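Visit to Butbridge: a morning with the Prarnura simulation kit
January 2023

I went to the open day in Butbridge together with my colleague Po-yen Kong. We work in a small company which packs spare parts, and we are thinking of buying one robot arm. Before we buy the arm, we wanted to see the software that lets you try your work on the screen first.
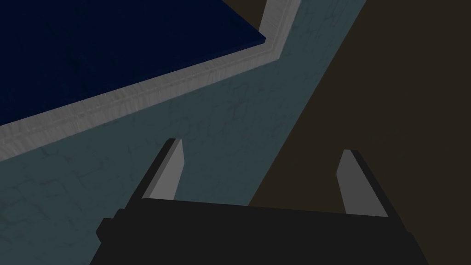

The demonstration

The kit is called Prarnura, and it is sold by the firm Aoun. Malou Ketilsson received us in a room on the second floor, where 12 visitors shared four computers. She is responsible for the training of new customers and she spoke slowly and clearly, for which I was thankful.

The view she used most is the one from the wrist of the arm. You look along the two fingers of the gripper, and they are open, with nothing between them. Farther away is a dark blue surface with a light gray rim. I liked that the gripper stays in the view, for then I can judge the opening against the thing I want to reach. The colors are rather dark, and I asked if the light can be changed. It can, in the menu for the room, but you have to load the room again afterwards.

Po-yen wanted to know how well the fingers follow the shape of real ones. Malou answered that you can bring your own drawing of the gripper, and that the kit accepts three file types. Ours is one of them — this was a relief, as we had a bad experience with another product last May.

Trying it ourselves

After the coffee every visitor got 30 minutes at a computer. I managed to move the arm by the keyboard, but I turned the wrist in the wrong direction many times. The help text is written for people who know the subject already. Po-yen was faster than me and wrote a short program with two stops.

What I missed was a simple way to measure the distance from the fingertip to a surface. There is such a tool, but it is only in the larger package, Grunden.

Prices and conditions

The basic license is 755 euros for one year and one computer. Grunden has no list price, you must ask for an offer. The trial version runs for 29 days and has all the functions of the basic one, except that you cannot export the program to the arm. Support is by e-mail.

We have asked for the trial and will use it with the drawing of our own gripper. Po-yen will keep notes about the export question, and I will write to Malou about the measuring tool.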